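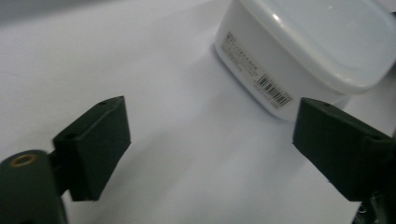
## Looking after the hand grippers at Prolbridge

*April 17, 2024*

The technician who maintains the hand-held grippers at the Prolbridge workshop in Prakovdale has been doing the job since November. Before that she repaired sewing machines, and she says the two kinds of work have a lot in common.

"It's small screws and things that rub," she said. "If you can hear a sewing machine going out of time, you can feel a jaw going out of line."

The grippers are used to record grasping work for the Staneck cell. A person holds the tool, closes the jaws on an object, lifts it, puts it down and opens again. The unit she had out when we met is numbered 807. Its jaws are dark green, blocky, with small round holes in them, and a brass-colored ring sits in the rounded end of the mount beside the left one.

She starts every check with the jaws wide open over a white surface.

"On white I can see the edge of the green," she said. "On the old gray mat I was guessing. I want both faces looking straight at each other, and I want the same shadow under each one."

After that she brings in an object. A white plastic food container with a lid is one she likes, and she was particular about why.

"The rim hangs over the body, so you have to decide where you're gripping. And the wall leans in toward the bottom. If one jaw is twisted even a little, it touches at a corner first and the box turns on you."

She does not close on it right away. She holds the jaws open a little above the surface, looks down past the tips, and moves her wrist until the corner of the container lies between them. Only then does she squeeze, slowly, 3 times, watching whether both sides make contact together.

### What wears out

The fingers themselves give her less trouble than she expected. Screws are another matter. She goes over them after every 200 closes and marks each head with a paint pen, so a loose one shows at a glance.

"People tighten until it squeaks. Please don't. You're pulling on plastic. Snug, then stop."

Her record for a full strip and rebuild is 60 minutes, and she doesn't recommend trying to beat it. Most of that time goes into the linkage. She wipes it dry, works it by hand with the fingers off, and puts it back together without oil. Oil was tried over the winter on advice from Nair, the firm that supplies the spare parts. It collected dust and ended up on the objects.

"We had greasy marks on every lid for a week. I called them and they were fine about it. They said it works for other customers. Maybe their customers don't pick up lids."

### Focus and glare

The camera on the tool is also part of her rounds. She cleans the lens with a dry cloth and then checks a few pictures on the workshop computer. She doesn't ask for fine print to be readable.

"If the label text is soft, I can live with that. I look at the jaw edges and at the bars of a barcode. When those are clear enough, I leave it alone."

Glossy lids can be awkward under the bench lights. She has turned off the lamp nearest the table and works with the overhead ones, which leave a small bright spot on a rim but don't wash out the rest.

### The log

Each gripper has a paper card. The entries for 807 are short: screws checked, left finger reseated, lens wiped. She would like the operators to write on the cards too, and so far few of them do.

"I don't need a paragraph. 'Feels stiff' is plenty. I can do a lot with 'feels stiff.'"

Her next change will be a second set of fingers for each tool, kept assembled and ready to swap, so that a gripper can go back out while she works on the old pair. The parts are on order from Nair, and she has cleared a drawer for them.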